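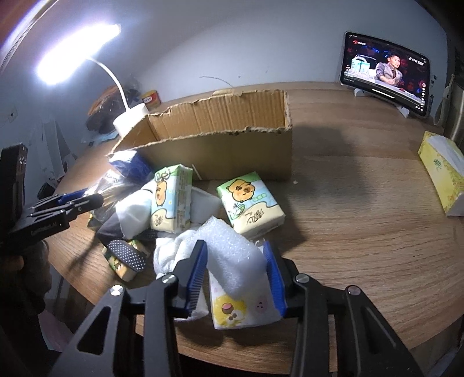 Dira es el planificador de agarre que Plultisero mantiene desde hace dos años, y su parte más discutida es la que decide cuánto cerrar los dedos antes de tener una medida de fuerza fiable. Widad Qaisi, responsable del módulo de control, prefiere explicarlo con envases blandos. Un paquete de pañuelos sujeto entre dos almohadillas azules estriadas, con una lámina de espuma blanca arrugada pegada a la parte superior, le sirve de caso de estudio. «El contorno visible es el de la espuma y el paquete juntos», señala. «Si el segmentador los funde en un solo objeto, el ancho estimado es falso y la consigna de apertura también».

La solución adoptada en la versión actual consiste en no entregar al planificador una máscara única. El módulo de percepción produce varias hipótesis de contorno, cada una con su probabilidad, y el planificador evalúa los agarres candidatos contra todas ellas. Qaisi reconoce el coste: «Pasamos de una evaluación a muchas. El presupuesto es de 60 milisegundos por ciclo de replanificación y con telas amontonadas lo agotamos».

Lajos Bíró se ocupa de las herramientas de registro. Su equipo escribió Geagea, un visor que alinea en el tiempo la apertura de la pinza, la pose estimada y las imágenes. Según Bíró, la mayor parte de los fallos atribuidos al control eran desfases entre relojes. «Con 100 milisegundos de retraso en la imagen, el cierre parece prematuro. Se corrige la ganancia, empeora el resto y nadie mira las marcas de tiempo». Geagea rechaza ahora cualquier secuencia cuyo desfase no pueda estimarse.

El conjunto de regresión contiene 169 secuencias con envases deformables, bolsas y tejidos. Bíró se opone a ampliarlo sin criterio: cada incorporación exige una anotación manual del instante de contacto, revisada por una segunda persona. Las secuencias con bolsas transparentes siguen en una lista aparte, pendientes de un procedimiento de anotación que ambos den por bueno.

Sobre el control de bajo nivel, Qaisi es escueta. El lazo de posición corre a 200 hercios y el de fuerza solo se activa tras detectar contacto. La transición entre ambos se reescribió en diciembre para eliminar una oscilación al soltar. «Era un integrador sin reiniciar. Tres líneas de código».

La próxima versión separará el planificador del formato de mensajes interno, una petición de los usuarios que lo ejecutan sobre otro middleware. Qaisi calcula que el cambio romperá la configuración existente y prevé publicar un conversor junto con las notas de migración.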